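Home | Setup | Recording | Review | Export | Support

4. Recording a session

This section covers gathering pushing examples with the Zellau station. Finish the arm check in section 3 before you start.

4.1 Before you record

1. Clear the board of everything except the shape blocks.
2. Wipe the board with a dry cloth. Do not use spray cleaners.
3. Open the Munell recorder and enter your operator name the same way every time. The export tool treats "E. Masanja" and "Elibariki Masanja" as two operators.
4. Raise the arm to its start height and press Ready.

CAUTION: Keep your hands off the board whenever the Ready light is on. To move a block by hand, press Hold first.

4.2 Recording an episode

1. Read the instruction shown on the screen. Do not start moving until you have read all of it.
2. Press Record.
3. Guide the arm with the hand controller. Push blocks with the side of the tip. Do not press down on them.
4. When the instruction is met, lift the tip clear and press Stop.
5. Mark the episode Keep or Discard. An episode with a mistake you corrected is still a Keep — the system learns from recoveries too.

An episode can run up to 200 seconds. After that the recorder stops by itself and marks it Discard.

4.3 Starting layouts

Do not tidy the blocks between episodes. The next episode begins from wherever the last one ended, and the recorder picks an instruction to suit.
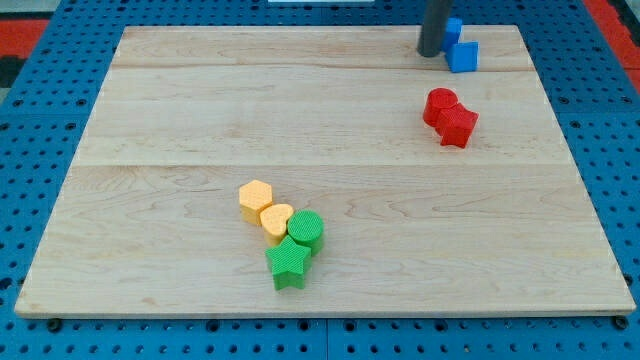
Clusters make good starting points for separating instructions. Choose the wording by what is touching what. With the yellow heart and hexagon up against the green star and cylinder, "move the green blocks away from the yellow blocks" is a fair request. The red star and red cylinder also touch, so "pull the red star away from the red cylinder" would work on the same layout.

NOTE: If a block falls off the board, press Hold, put it back near the middle and discard the episode.

4.4 Ending a session

1. Press Finish and wait for the upload bar to clear.
2. Park the arm.
3. Write any faults in the station log. Cinzia Dal Bello reads it each morning before the station is switched on.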